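Teaching Group - minutes, November 22, 2022

Chair: Jeanine Van Hecke
Notes: Lu (typing as we go, fix later)
Present: Jeanine, Lu, Nilley, Dilleo from the second half of item 2 on
Apologies: none recieved

1. Last minutes
October minutes accepted. One correction from Nilley - the spare arm battery was logged as returned, it was on loan. Now back. Closed.

2. Episode totals, toy sorting
Total for the task stands at 1202. Of those 1117 pass review, 81 rejected, rest still waiting on Nilley. Target is 2000 before the holiday break. Jeanine thinks doable if both operators are on every session, Lu less sure, depends on how many get thrown out.
Rejects - mostly the same thing. Operator hesitates over the tray, arm drifts, then a fast grab to make up time. Policy learns the drifting. Nilley played back a handful on the big screen, all agreed they should stay out.
Dilleo (arrives) asks if the hesitation could be trimmed instead of binning the whole episode. Long discussion. Trimming the start OK, trimming the middle not OK, jumps in the joint positions. Agreed: trim start only, and only if the arm hasn't moved.
ACTION Nilley - write the trim rule into the review sheet.

3. Hand guiding vs remote
Carried over from October. Two ways in use at the moment. Hand guiding - you hold the arm and walk it through. Remote - leader arms on the bench, robot follows.
Jeanine: hand guiding is quicker to teach new people, first session and they get it. But the person's hands end up in the camera views and then the recordings are no good for training from images.
Lu: remote is slower to learn, better data. Took most of a week before grabs looked natural. Soft things still the worst, cloth especially, no feel for it through the leader arm.
Dilleo wants to keep hand guiding for waypoints, e.g. the approach to each box. Fine with everyone so long as it's not mixed in with the other episodes. Separate folder, seperate label.
Decision: remote for all toy sorting episodes from now on. Hand guiding for waypoints and for checking reach only.

4. Table layout
Three boxes down the left, tray to the right of them, arm comes in from the right. No change to that. Question was what goes in the tray and how full.

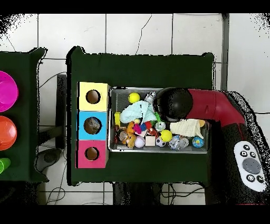
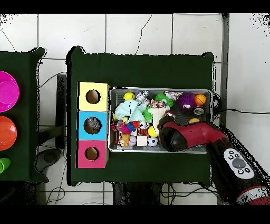
Tray and boxes, arm over the tray.

Nilley says vary the tray contents more between sessions. Operators get into a habit, always start with the easy balls and leave the soft stuff for the end, so the last part of a session is all bad grabs. Suggestion - operator gets the first object called out by the second person, no picking favorites. Try for a week.
Dilleo - how full is too full? If things are piled the gripper pushes stuff around before it gets hold of anything. Jeanine wants it piled, real bins are piled. Left as is, but note "piled" or "spread" on the session sheet so it can be split out later.
Box order: same order every time so far, yellow, blue, pink. Lu worried policy will just learn the position and ignore color. Agreed to swap the order, once per session not once per episode, otherwise resets take forever.
ACTION Lu - make a swap list and tape it to the post.
ACTION Dilleo - mark box corners on table with tape so they go back in the same spots.

5. Resets
Who resets? Was meant to be the second person, in practice the operator gets up and does it, leader arms left hanging. Twice the follower sagged when that happened. Park the arm first, then stand up. Put it on the sheet in capitals.
Anything that rolls off the table goes back by hand and the episode is marked failed. Don't keep recording to save it.

6. Controls
Lag between leader and follower worse in the afternoons. Dilleo thinks network, Nilley thinks the logging laptop. Test with logging off.
Gripper closing too hard on the soft toys at the default setting. Lu has been easing off by hand, but that makes her grabs different from everybody elses. One setting for all, value to be agreed after Dilleo tries a couple.
ACTION Dilleo - lag test and grip setting, report by email.

7. Vistia visit
They want to see the teaching live, remote control and then a trained run after it. Jeanine would rather show the teaching only, trained run not steady enough on the pink box. Nilley fine either way. Jeanine to call them and ask what they expect.
Visitors may want a go on the leader arms. Yes, speed limit on, one of us at the stop button, nothing saved to the main set.
ACTION Jeanine - call Vistia.

8. AOB
Chair at the operator bench is sinking again. Lu ordering a new one.
Headset foam needs replacing.
Naming of episodes - please stop putting initials at the front, breaks the sort. Initials at the end.

Next meeting - same room, Jeanine to send time. Item 6 goes first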